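Re: [stuvovia-robotics] Gripper practice before the November round
From: Raimonds Sakalauskas
Date: 2023-09-09

Eglītis wrote:
> Do we really need both grippers for the Zirach task? My team
> would sooner do it with one and spend the evening on the report.
> Also, is the brick room still ours?

Yes to both, I'm afraid. The rules say two hands from start to finish, and the report is only worth 4 points out of 100, which tells you what the judges think of our prose.

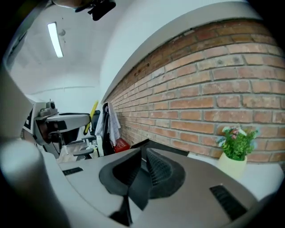 The brick room is ours until the round. The wall was put up in 1979 and has outlived 3 names for this club, Rindari being the latest, so please don't lean anything heavy on it. Coats go over the chairs as usual, or on the coat rack if you are feeling formal.

As for technique, keep your wrists low and close the fingers slowly. Most of last year's drops came from people snapping at the piece like a heron, and I include myself in that.

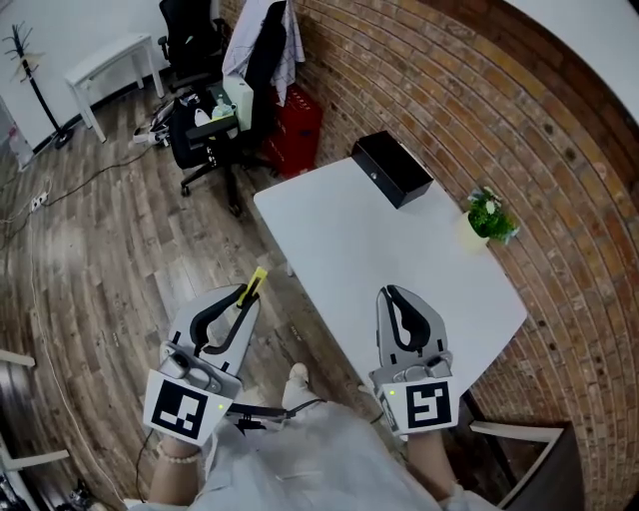 The other half of the job is keeping the idle hand still while its partner is busy. It wants to help. Don't let it – every twitch goes into the recording, and somebody (me) has to trim them out afterwards.

Send me your team's preferred evening and I'll put the list up by the door. If your team can't agree on one, I'll pick, and you won't like it.

Raimonds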